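Bench notebook, Thursday, power strips again
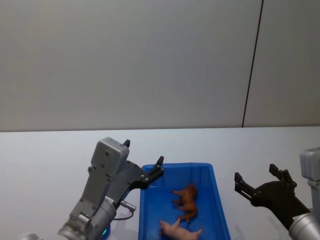
OK so the second carton of Solline strips came in this morning, the ones Freya Pilkington bought over the counter at three different stores in Bukstead, and I want to get all of this down before I forget which bag was which. (Last time I wrote it up the next day and had to guess on two of them. Never again.)

Quick recap for Cúc, who's been out. The complaint is that strips sold as "domestically made" at the domestic price are imported bodies with a new sticker on the bottom. Wainwright is the importer of record. Solline's name is on the box. Solline says Wainwright only brings in cord for them, nothing assembled. Wainwright hasn't answered either letter. Our job is the boring half: is the thing what the label says, and is it safe. Who did what to whom belongs to somebody upstairs.

Total on hand now is 38 strips. I opened four today and I'll do more tomorrow if the good screwdriver turns up.

Labels first. I used the heat gun on low and went slow, and the rating sticker came up in one piece on the first strip. Under it there's a second sticker!! Same size, same corner radius, and the word IRIK printed in the top left where the Solline logo sits on the upper one. No country line at all on the lower sticker, or there was one and it's been scraped, I can't tell, the paper is fuzzy right there. Second strip, same thing. Third strip had nothing underneath except a rectangle of old glue that's a hair bigger than the current label, so I'd say something was peeled off, but I wouldn't swear to it in front of anyone. Fourth strip was clean plastic, no ghost, no glue. So already it's a mix, and I don't love a mix, it makes the write-up twice as long.

The other thing on the lower sticker is the rating. It gives a lower current than the top one does. I checked it with the loupe because I thought I was reading a smudge, and no, it's a different number. Somebody printed a better one and stuck it on top. If that holds up across the batch then origin is honestly the small problem here and we should say so on page one.

Then cords. I cut a length off strip one and strip four and stripped them back. Strip four looks right to me, nice fat bundle, bright copper, the jacket peels the way I expect. Strip one is thin. You can feel it between your fingers before you measure anything. The jacket says one gauge and the wire is clearly a smaller one, and the color where I scratched it is wrong, silvery underneath, so I'm guessing copper-clad aluminum. Guessing! Goes to Cúc Tiêu for the proper resistance measurement, don't quote me.

Heat run. I loaded strip one with the resistor bank at the current printed on the top label, thermocouple taped at the plug end and a second one at the cord entry, where these always get nasty. Started at 9:40. It went to 80 C at the cord entry and was still creeping when I noticed the smell, that sweetish fishy one, and I let it go a bit longer because I wanted to see it level off. It did not level off. I pulled the load at 106 C. The plastic around the entry had gone soft enough to take a dent from the tip of a pencil. The breaker in the strip never moved.

I know, Freya, I know, I should have had the extraction on from the start. It's on now. The whole end of the room smelled until lunch.

Strip four on the same setup, same load: got warm, stayed warm, ran all through my lunch and I forgot about it. Totally boring. I've left the trace in the folder so nobody has to take my word. So there are at least two different products going out in the same box, and from the outside I can't tell them apart. I tried! I lined them up and looked for mold marks and the only difference I can find is the switch, which on strip one has more wobble. That isn't going to help a person standing in a store.

Inside, while I had them apart: strip one has the breaker wired in, it's just that the contacts look stuck. I poked at it and it doesn't want to open by hand either. Solder on the ground bus is a dull gray blob. Strip four, neat joints, proper crimps, somebody cared. I got weirdly cheerful looking at it. My dad used to assemble lamp cords for a living and he'd turn anything over to look at the bottom before he'd buy it, and I guess I've ended up doing that for a job.

A few things I want to argue about when we're all in:

I don't think we should write "counterfeit." Solline's own boxes, Solline's own sticker, sold through their normal stores. If it's relabeling then it's relabeling and the word should be that. Freya thinks shoppers won't know the difference. Maybe, but the lawyers on the other side will.

Also we need more samples from outside Bukstead. Three stores in one town could all be fed by one truck. Could someone ask the regional desk if they can buy a few, paid in cash, receipts kept, different days?

And should we wait for the full batch before telling anybody about strip one? My vote is no. One strip that softens at its rated load with a dead breaker is enough for a phone call, even if the report takes till December.

To do tomorrow:
resistance on cord samples 1 and 4 (Cúc)
peel the next set of labels, photograph BEFORE heat, I forgot on the third one
swap the thermocouple tape, the old roll lets go when it gets hot
find out who took the good screwdriver
send Wainwright letter number three, or ask if we even bother

Bags are on the lower shelf, receipts inside each one. Strip one is in the metal tin with the lid on because it still stinks.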